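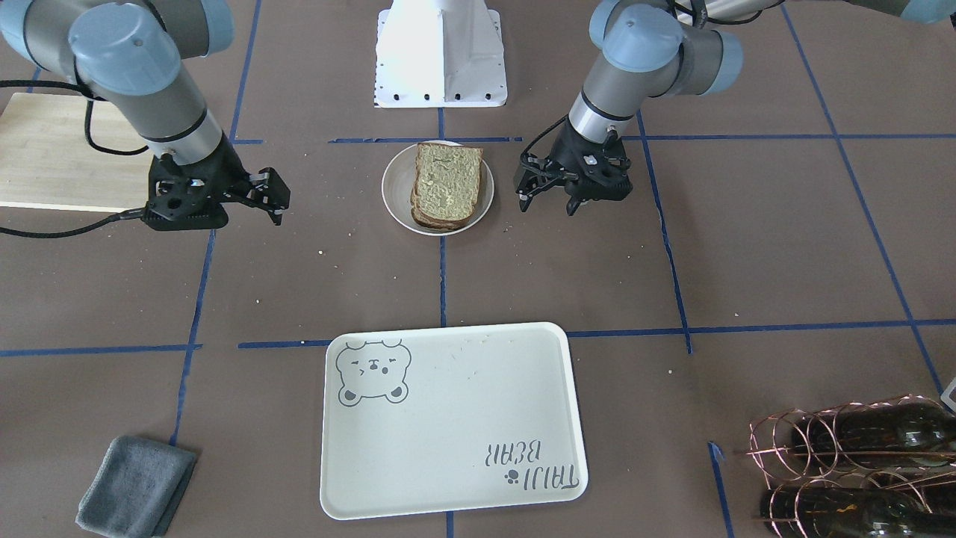
# Student team from Wurkum teaches two-arm robot to serve a sandwich

The robotics club of the Lukáč technical school in Wurkum will take its kitchen robot to the regional student show in Rerdale this June. The club has 14 members between the ages of fifteen and nineteen. They have worked on the project since autumn, mostly in the afternoon from four o'clock, when the workshop is free.

The project has the name Zeditholm, after the street where the first meetings of the club were held. The task sounds simple. A sandwich lies on a white plate. The robot must take it with its two grippers, carry it over a tray and put it down so that the two slices of bread stay together. A person does this without thinking. For the robot it has been the main work of the whole school year.

"Bread is a difficult material," said Eduard Beneš, who teaches automation at the school and leads the club. "A metal block has always the same size. A slice of bread is soft, and tomorrow it is harder than today. If you press too much, you make a hole. If you press too little, the top slice goes away from the bottom one."

The students began with a white sandwich loaf from the supermarket, but it was too soft and they changed to whole-grain bread in winter. The crust of this bread gives the fingers a better place to hold. They also tried to lift the sandwich with one arm only. This went well with a toy sandwich made of foam, but not with a real one, and so the second arm was added to the plan.

The table is divided with blue tape into rectangles. The students use the lines when they put the objects back in their places between two attempts. The club decided that the table should look a little like a kitchen at home, so there is also a cutting board, a folded cloth and a wire rack with two bottles. The arms have to move without touching any of them. The tray, which has the face of a bear on it, was chosen by a vote of the members.

The robot learns from examples. A student guides the arms through the whole movement, the computer records it, and later the robot tries to repeat the movement alone. Until now the club has recorded 867 such examples. The younger students do most of the recording, and the older ones write the program and check the results. Each record gets a short note about the bread and the position of the plate, and bad records are marked but not deleted.

In the last internal test, the robot made 110 attempts in a row over several afternoons. The club will publish the results together with its report after the show. Mr. Beneš said only that he was satisfied with the first part of the movement, the grip, and less satisfied with the second part, the putting down. The left gripper often opens a moment before the right one, and the sandwich then lands on its side. The students are now working on the timing.

The rules of the Rerdale show give every team two attempts in front of the jury. Teams may bring their own table and objects, but the jury chooses where the plate will stand. The bread will be bought in Rerdale on the same morning, and the club does not know yet which kind it will be. For this reason the members are now practicing with bread from different bakeries in Wurkum. Bread which was not on the floor is eaten after the training.

The club also prepares a short talk for the visitors, in which the students will explain how the arms are programmed and what went wrong during the year. Visitors will be able to ask questions at the table, and children may choose the place of the plate for a demonstration outside the competition.

After the summer, the club would like to continue with a harder task, cutting the sandwich in half. New members are welcome from September, and no experience with programming is needed. Students of other schools in Wurkum can also join, if their parents sign the workshop safety form. The form is available at the school office or directly from Mr. Beneš in the workshop.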